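Monday at Kundia: a visit to the people who write the rules before the robot moves

I had been promising myself a trip to Kundia ever since Paula Buzatu gave her talk to our little group in the spring, and on Monday I finally got there, with Eoin Rafferty driving and Noemi Hutchins in the back seat keeping us going with ginger biscuits. The subject of the day was house rules for robot arms that handle food and other soft things. I know how that sounds, but I came home with eleven pages of notes and would happily have stayed until they locked up.

Kundia has two floors of an old printing works behind the railway station. Lăcrămioara Onu met us at the door and signed us in herself, and before we had our coats off she had handed each of us the visitor sheet and waited, very kindly but very firmly, while we read it. I have been to plenty of places where you sign that sort of thing while walking. She asked Eoin where the nearest stop button was and he had to go and look, and after that the three of us looked every time we went into a new room (I did it again in the café on the way home).

The morning was spent upstairs with the simulation people. Kundia has one rule that everything else hangs from, which is that no task goes to a real arm until it has been run in simulation and somebody other than its author has signed the record. Laurențiu Stanciu, who looks after this side of things, told us the current task set had been through 2583 runs since they started keeping proper records, and that he is prouder of the records than of the runs. Each one is kept with the version of the gripper model, the settings for the objects, the force limit and a plain-language note of what was being tried. The notes have to be written before the run starts. They used to allow them afterwards, he said, and found that people's memories were generous.

We sat with him for a good hour while he went through their handling rules for soft items. They spend a lot of time on wrapped food, the sort of thing you would buy at a counter and eat out of the paper, and I had not appreciated what an awkward customer it is. A box has sides, and you can tell the arm where they are. A paper wrapper gives way, the filling shifts, and the top is open, so there is a right place to hold it and a good many wrong ones. Their rule is to take hold of the wrapper and keep the fingers clear of anything a person is going to eat, and to treat any contact with the food as a failed run even when the item gets where it was going. Noemi, who ran a school kitchen for years, was delighted with that one and said so at some length.

There is also a rule about clutter, and it was my favourite of the morning. The simulated rooms are furnished. There are plants about the place, and pictures on the walls, and things left on worktops, and a task may not be passed on the strength of a tidy room alone. Laurențiu's feeling is that a bare test bench flatters everybody. I asked whether the furnishings were chosen to be difficult and he said no, they were chosen to be ordinary, and that ordinary was quite difficult enough.

Eoin wanted to know how far any of it could be trusted, being only a picture of a room when all is said and done, and I thought Lăcrămioara answered him well. Their guidance says in its opening paragraph that a good result in simulation gives permission to begin careful trials and nothing further. Paper in particular is hard to get right on a computer – it creases and tears in ways the model only approximates – so the force limit for wrapped goods is set again from scratch on the real arm, starting low. She showed us the form. It has a box for "what the simulation does not tell us", and it is sent back if the box is left empty.

Lunch was soup and very good bread, and we were joined by two visitors from Bovix, who make conveyor guards and had come to argue about wording. I did enjoy that. The disagreement was over "should" and "must", and went on through the soup and well into the coffee.

Afterwards Paula took us down to the ground floor, where the real arms live behind a waist-high rail with a painted line a good stride outside it. Visitors stay behind the line. Staff may cross it only with the arm at rest and their own tag hung on the board, and you may never hang or remove a tag for a colleague, however sure you are that they have gone home. Room 42 is where they keep the incident book, an actual paper book, and Paula let us leaf through it. Near misses are written up exactly as fully as anything worse would be. Several entries were in her own handwriting, and she made no attempt to turn the pages quickly.

I asked her for one thing that smaller outfits could copy without spending money, thinking of our friends at Vultau with their single arm and their cold shed. She said to write down who is allowed to change a limit, pin it up beside the machine, and keep that list short. Noemi has already sent it on to them.

Kundia's handling rules are free to anyone who writes and asks, and I have a printed copy to lend out once Eoin has finished with it. The chapter on soft and wrapped goods is the one to start with, and it reads much better with a cup of tea to hand.
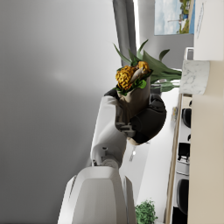
Lăcrămioara has asked for comments on that chapter from anyone who has worked with food, so do pass them to Noemi, who is collecting them for our group and will send them all off together before the end of April.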